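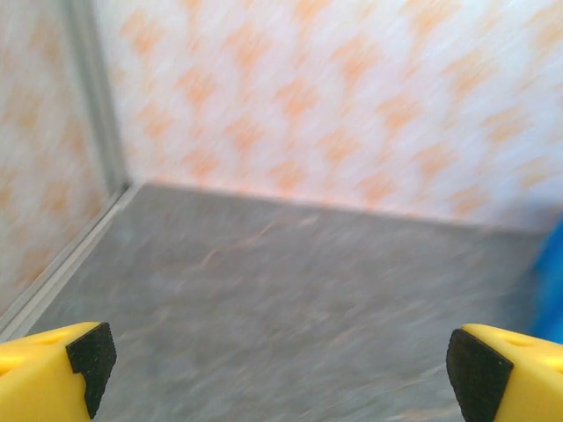

Parents in Novley should talk more with their children at bedtime, Niall Nisbet told the families who came to the town library on June 4, 2019, and they should not worry when the child only repeats their own words back to them. His talk opened a free program for parents of toddlers, which the library runs together with the Leckie family center.

The program has three evenings. Each one is for parents alone, and the center looks after the children in the next room, where there are books and a corner for naps. The first evening was on bedtime, the second will be on meals, and the last one on shyness with other children.

Nisbet read aloud from a notebook that he kept when his daughter was small. In December of that year she told him "maybe tomorrow, Daddy" when he asked her to put on her pajamas. He understood then how often he said this to her himself – and he began to say it less.

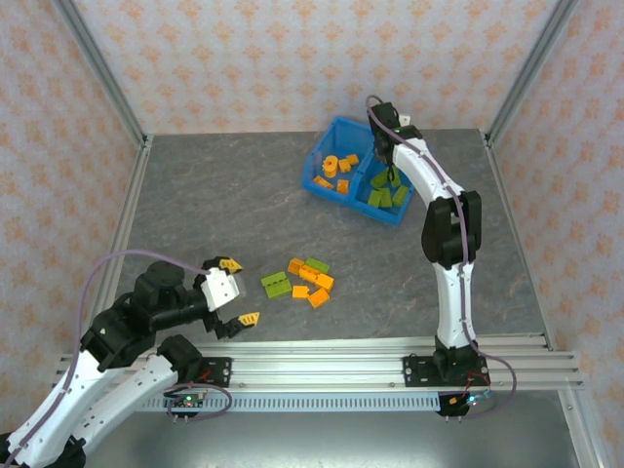

Repeating is how a small child tries out a sentence, Fergus Hepburn added during the discussion, and a parent can simply answer as if the sentence was new. His own son at three used to say good night to every chair in the kitchen, and it took a long time before they could go upstairs.

Several parents asked about families with two languages at home. The advice was to let each parent speak the language that comes easily, also when the child answers in the other one.

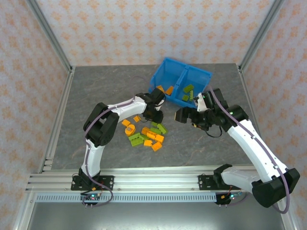

The library has printed 2,000 copies of a small booklet with bedtime songs and short stories, and they can be taken for free at the front desk and at the Volgate branch. There is room for 80 parents at each of the next evenings. Places can be reserved at the desk or by phone, and grandparents are welcome too.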